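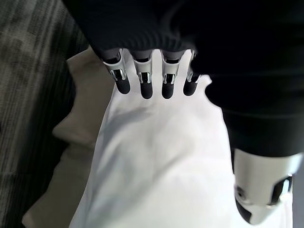 Minutes, Laundry and Linen Working Group
Dendberg Residential Services
August 2025

Chair: Beverley Kereama
Also attending: leads from the Sheehan and Parex houses, purchasing, maintenance, night staff representative
Apologies: training lead

1. Minutes of the last meeting

Accepted with one correction. The dryer vent at Sheehan was cleaned by our own maintenance staff and not by the outside contractor. Purchasing will check that we have not been billed for it.

2. Can a machine do the folding yet?

Beverley introduced the item. The group was asked in spring to report on whether any of the linen work could be handed to a machine in the next budget year. She had circulated the notes from her visit to the Drokanero workshop, where a hand with four fingers and a thumb is being tried on cloth.

Main points from her visit:

The hand can take hold of a single cloth between the fingers and thumb. White cloth on top of a tan one was the test she watched for longest. Her view was that gripping is further along than she expected and that everything after gripping is slow.

Hand towels were folded in half, then in half again, with an operator standing by. Out of 20 towels, the operator stepped in on a little under half. Corners were the usual trouble.

Fitted sheets were not attempted. Drokanero said plainly that they have no date for fitted sheets.

The Sheehan lead asked whether it could tell two layers from one. Beverley said sometimes. When cloths of different colors are stacked it does better, and with white on white it picked up both more than once while she was there. The Sheehan lead pointed out that nearly all of our linen is white.

Night staff asked about speed. A member of staff folds a hand towel in a few seconds without looking at it. The machine took up to 127 seconds for one towel, and that was counted from a towel already laid flat. Nothing was shown starting from a full basket out of the dryer, and several members felt that sorting and untangling is where most of our time goes.

Maintenance asked who would look after it. There was some discussion of lint. The laundry rooms are warm and the filters clog weekly as it is. Beverley did not have an answer on cleaning the finger joints and will ask.

Purchasing reminded the group that the Parex house alone puts through 1000 pieces in a normal week, and more when there is illness in the building. At the speed described, one machine would not keep up with the hand towels, even if it ran all night.

The Parex lead disagreed with closing the subject. Her staff have sore wrists and shoulders, and folding is the job they would most like to lose. She would accept a slow machine if it worked unattended overnight and the stack was ready in the morning. Beverley said unattended running is the part that has not been shown — every trial she saw had a person within reach of the stop button.

Agreed: the group will report that machine folding is not ready for use in our houses. No money to be requested for it next year. The item stays on the agenda and will be looked at again after Drokanero's next open day.

3. Other chores raised

Short discussion. The floor machine at Sheehan is doing the long hallway well and the dining room badly, mainly on account of chair legs. Staff still mop the dining room by hand. No change proposed.

Bed making was mentioned and set aside. No one present had seen a machine do it outside of a video.

Loading washers: maintenance thinks this may come sooner than folding, as the cloth does not have to end up in any particular shape. Beverley will add it to her list of questions.

4. Folding tables

Separate from the above, the Parex lead asked for a height-adjustable table to help with the shoulder complaints. Purchasing has a price of $500 delivered. Approved. A second table for Sheehan will be considered once this one has been in use for a month.

5. Actions

Beverley: write the one-page report for the directors. Ask Drokanero about lint, cleaning, washer loading, and white-on-white stacks.
Purchasing: order the table for Parex. Check the vent invoice.
House leads: keep a simple log of time spent sorting and time spent folding, listed separately, for two weeks.
Maintenance: replacement filters for both laundry rooms.

6. Next meeting

September, at the Sheehan house, staff room. Logs to be sent to Beverley beforehand.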